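# The Long Life of the Kitchen Toaster

Nasrin Heydari keeps 132 toasters on steel shelving behind her shop in Provine, and most of them work. The ones that don't are on the bottom shelf with a strip of masking tape on each, saying what is wrong. "Lever won't hold." "One side cold." "Smells."

She has been fixing small appliances since 2000, when she rented the front half of a former shoe store and put a sign in the window offering free estimates. At first people brought her vacuum cleaners and lamps. Toasters came later. A customer left one in June of her second year and never picked it up, so she took it apart during a slow week to see how it was made.

"I thought it would be boring," she says. "Then I couldn't get the cover back on and I had to think about it for two days."

A toaster is one of the simpler electric machines in a house. Current runs through thin wire, usually wound on sheets of mica, and the wire glows. A spring pulls the bread up when a latch lets go. The hard part has always been deciding when the latch should let go. Early models left that to the person standing next to them, who had to watch the bread and turn it by hand. Clockwork timers came next, then strips of two metals that bend as they warm, and later small circuit boards.

Heydari's least favorite repair is the circuit board. The part that fails may be the size of a grain of rice, and the maker often won't sell it. Her favorite is the latch. In many newer toasters an electromagnet holds the lever down, and when the lever pops straight back up, the cause can be as simple as crumbs on the metal plate. She cleans the plate, puts the cover back on and charges for 15 minutes of work. 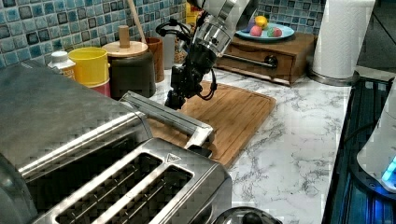

Crumbs are behind a good share of what comes through her door. They pile up in the tray, and from there they work their way into the parts that move. She asks every customer when the tray was last emptied. Some of them didn't know there was a tray.

Her advice is dull and she gives it freely. Unplug the toaster and let it cool. Slide out the tray over the sink. Turn the toaster upside down and shake it gently, then wipe the outside with a damp cloth and dry it. Never put a knife or a fork in the slots, even with the plug out, as the heating wire is easy to snap. Leave open space above it when it is on, and keep it away from curtains and paper towels.

Repair records at the shop are kept in green ledgers. By 15 November 2025 the job numbers had reached 2913, which includes everything from fans to sewing machines. Of those, 331 were toasters. Heydari wrote the early entries in pencil and some have faded, but she can usually say what the job was from the first few letters.

The price of a repair is the question she hears most. A basic two-slot toaster costs so little at a big store that an hour of labor can be more than a new one. She tells people that before she opens the case. Plenty of them go ahead anyway. One man drove in from Lekow with his mother's toaster wrapped in a bath towel and paid twice what it would sell for. A couple from Grotholm, out past the county line, have had the same machine fixed three times.

Other customers want the thing to match the kitchen, and there she has less patience. She has been asked to paint toasters, and she says no. Paint and hot metal don't get along, and the smell gets into the bread.

What bread does in a toaster interests her as much as the wiring. Dry bread browns faster than fresh. Sweet bread browns faster than plain, so raisin loaf needs a lower setting. Frozen slices take longer, and the button for them mostly adds time. The second round often comes out darker than the first on older machines – the inside is already warm, and not every timer allows for it.

Her own breakfast is rye from the Leitão bakery two doors down, cut thick. For that she needs wide slots, so the toaster in her apartment is a fairly recent one. It has a loose knob that she has been meaning to fix since spring.

The shop is open until five. On the afternoon I visited, she closed a few minutes late because a woman had come in with a waffle iron.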